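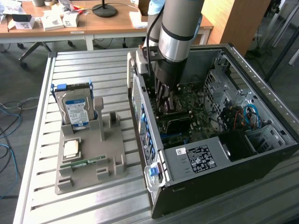

Wudis Fight Night returns to Dostcombe with a 17-bout card

DOSTCOMBE, 21st April - Wudis is thrilled to announce that its amateur and professional fight night is coming back to the Fillis Hall this summer, with 17 bouts on one card and two title fights to close the show. It is the biggest lineup the promotion has ever put together, and the matchmaking team has been working on it since the last show ended in March.

The evening opens with nine amateur contests, all fought over three short rounds with shin guards and larger gloves. Many of the athletes in this part of the card come from gyms within an hour's drive of Dostcombe, and several are stepping into the cage for the first time. Their friends and families always make a wonderful noise, so come early!

Eight professional fights follow. The women's flyweight title is on the line in the co-main event, a rematch of the split decision that had the whole hall on its feet last year. Both athletes asked for the rematch and both said yes to the first date they were offered. The main event is for the vacant bantamweight belt and pairs a patient counter striker with one of the busiest wrestlers in the region - a clash of styles the fans have been asking for all winter.

Fillis Hall holds 2000 people for combat sports, and the cage will be set in the middle of the floor this time, with seating on all four sides. The upper balcony will be open too. Big screens will hang over each corner so that ground work can be followed from every seat.

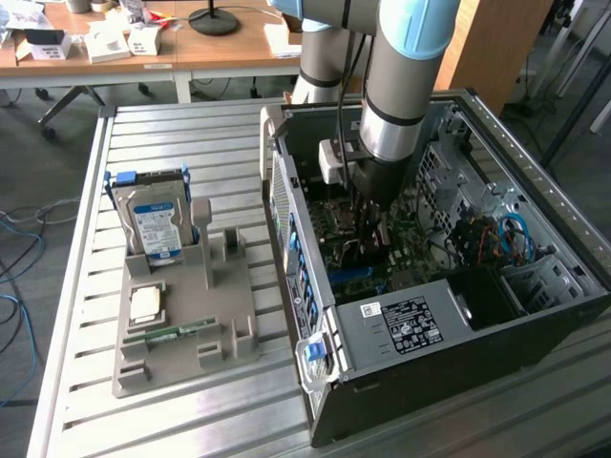 Robot arm and open computer tower on the work table.

The Győri grappling team will also make the trip to Dostcombe, and will lead an open training session at the hall on the morning of the show. The session covers takedowns against the fence and escapes from side control, and it is free to anyone holding a ticket for the evening. Bring a mouthguard and clean training clothes. Mats are provided, and beginners are very welcome.

Weigh-ins will take place in the hall lobby the day before and are open to the public. Fighters will stay on afterward to sign posters and meet fans.

Tickets are on sale now from the Fillis Hall box office. Children under 12 must come with an adult. The full bout order will be posted once medical checks are complete, and all matches are subject to change.

Media passes: apply to the Wudis press desk by email, giving the name of your outlet and whether you need a cageside photo position.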